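ok budget thread because three people asked and I'm tired of answering in DMs. what it takes to plan a second data collection station when you already have one and you thought you knew what it cost. long. sorry

12 replies · 31 likes

1/ background. small team, Watanwood project, kitchen tasks. one table, hand-held grippers, people moving utensils. We want a second table running by November. I got handed the spreadsheet

2/ first mistake was mine. I priced the grippers and stopped. grippers are the fun line so everybody looks at that line. Then Floarea Tudose (she runs our floor) sent it back with one word on it: "cables?"

3/ so. cables. mounts. tape. power strips. spare finger pads. gridded paper, which you go through way faster than you'd think. came to $1,224 and there's not one thing in there you'd bother taking a picture of

4 replies · 57 likes

4/ quote from Skendeck for the frame and rails: $2,813. Quote from Paquette for pretty much the same frame, lower, but no shipping on it and they want you to cut the rails yourself. we do not own a saw. we'd have to buy a saw

5/ went with Skendeck. Réjean Desjardins thinks I got fleeced. Réjean also owns a saw

2 replies · 88 likes

6/ the part people skip: props. you need the objects too, and you need DUPLICATES, same color same handle same everything, or table two is doing a different task from table one and nobody can compare squat

7/ whisk-and-stand setup, so you can see what I'm trying to price twice

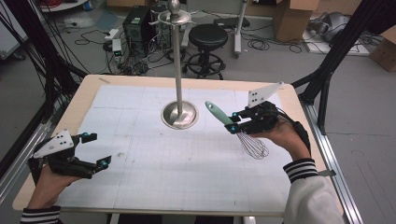
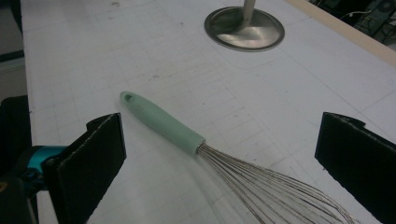
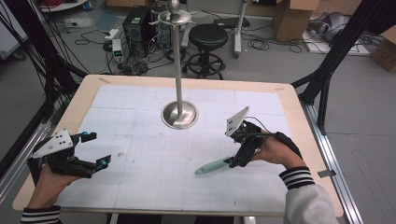
19 replies · 140 likes

8/ I put down $209 for utensils and stands per table. that's with one full spare set in a drawer. Floarea wants two spare sets. she's probably right, handles get chewed up, I just haven't moved the number yet

9/ check your color is still being sold before you commit to it!! I assumed I could reorder ours whenever. Prokby has the green listed as "limited." limited how. limited till when. I emailed, no answer

6 replies · 44 likes

10/ if they come back with no, I'm buying both tables a whole new set in plain black or something and we eat the cost. would rather know that now than in the middle of collection

11/ lead times. this is the real budget tbh. Frame is 7 weeks. Computer is whatever, you can get a computer. Grippers we assemble ourselves so it's parts plus somebody's evenings, and evenings don't have a row in the sheet. I added a row. it got deleted. I added it agian

3 replies · 102 likes

12/ things I'd split out as separate lines next time:
- spares (NOT folded into the main item, they get cut first and you won't notice)
- shipping both ways, stuff goes back
- straps. hand straps. wear out, everyone has opinions about fit
- a decent stool
- floor space

13/ floor space isn't free just because it's already your floor. second table means the storage corner goes, and the boxes have to live somewhere. right now somewhere is my office

5 replies · 73 likes

14/ someone asked why not just run longer hours on the one table. we did that math. two shifts on one station is cheaper on paper till you lose a day to a bad cable, and then both shifts are standing there. With two tables you lose half

15/ also people's wrists. short sessions, swap out, take a real break. if the plan only works with someone holding grippers up all day, redo the plan

1 reply · 95 likes

16/ contingency. I put 10 percent and got asked what it was for. It's for the thing I forgot. If I knew what it was it would have its own line. Réjean backed me up on that one so I forgive him for the saw stuff

17/ stuff I still don't have numbers for: second marker plate set (print our own or order?), a longer rail, whether the power in that corner can even take another computer. electrician is coming to look. that could blow up the whole sheet, so if you're copying my order of operations, don't, do the power thing FIRST

8 replies · 61 likes

18/ yes I'll share the template. blank one, without our prices in it. need to clean it up, there's a tab in there just called "ugh"

19/ if you've set up a second station and your frame came from someone who isn't Skendeck or Paquette pls tell me who and how long it took. not for this one, this one's ordered. for when they ask for a third

14 replies · 39 likes

20/ edit on 4, someone caught it: the Paquette quote didn't have corner brackets either. so add those. still want to hear from anybody who bought from them tho

2 replies · 17 likes · 6 shares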